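Angharad Probert
OK, thread time. I get asked at least twice a month whether machines can do the chores yet, and my replies keep getting longer, so I'm putting it all in one place.

Short version: some of them, some of the time, and I'm more excited than I was a year ago.

1/ The chores we handed over long ago don't count in people's minds anymore. Laundry is the big one! My grandmother in Powell gave up a whole morning to it. We push a button and then complain about the folding.

2/ So when people ask "can a robot do housework," they mean the leftovers. Picking up. Putting away. Wiping around the stuff on the counter. All the jobs where the first step is working out what you're looking at.

3/ Floors are in pretty good shape. I've had a Lirance vacuum for 4 years and I'd buy it again tomorrow. It does the hallway and kitchen every night. It also eats one sock a week and drags it under the couch, and I still have to clear the floor before it goes out. Think about that for a second. The robot cleans, I tidy up for the robot.

4/ Shop floors next, because that's my day job. I pack orders at Norkard, small craft supplies mostly. We have one arm that moves sealed cartons from the belt to the pallet. Same box, same spot, same height. It's wonderful. It did 385 cartons on my last shift and I didn't touch one of them.

5/ Then there's the mixed bin table, where returns come in. Yarn, lids, tissue, a plush something, a bag that's half open. People do that table. We tried the arm on it last November with a different hand and it got through roughly 165 pieces before lunch, with me standing next to it fishing things out. I do more than that with a coffee going.

6/ What stopped it? Flat things, mainly. A cloth is easy to grab and hard to let go of neatly. A lid lying flat on a table is hard to grab at all. You and I slide it to the edge or get a fingernail under it without thinking. Try it with two salad tongs and one eye closed, you'll have a lot more respect for your own thumbs.

7/ Soft things are a different problem. Pinch a ball of crumpled paper and it changes shape in your grip. Pinch a plush toy and you get a lot of fluff and no toy. My niece has 2 rules for her stuffed animals (never by the ear, never by the nose) and I haven't met a machine that would keep either one.

8/ And homes are crowded! My packing table has tape lines on it. A kid's room has dolls, books, a plant in a glass and a tablecloth with writing all over it. Same size of job, ten times the things to bump into.

9/ This is the kind of table I mean.

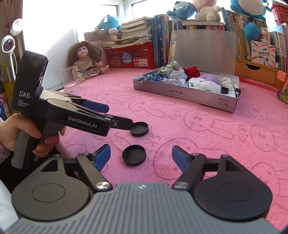
KORKLOW, 02/05/2020

10/ Look at what's in that silver tray. Patterned cloth, something knitted and red, a fluffy plush thing, a lavender ball, crumpled paper. I couldn't have written a better list of what gave our arm trouble. And one of the round black lids is flat on the table sitting just above the blue finger pads. Lids again!

11/ I love the other one, the lid held right at the tip of the long black jaw. That's a tiny bit of edge to hang on to, and there's a person's hand on the handle. A person decides where the tip goes, how hard to squeeze, what to do if it slips. That's the part I want machines to get good at, and it's the part I'd pay for.

12/ My scorecard today, for whoever wants to argue:
Vacuuming: yes
Moving identical boxes: yes, beautifully
Dishes: the washing yes, the loading no
Folding: a T-shirt if you're patient
Tidying a toy table: no, but I've stopped saying never

13/ If you have a machine at home or at work that handles mixed small stuff, please tell me which one and what it drops. I want the drops most of all. Videos welcome, long and boring ones especially.

14/ Adding this since three of you already asked: yes, I tried putting the socks in a basket first. The vacuum found another sock.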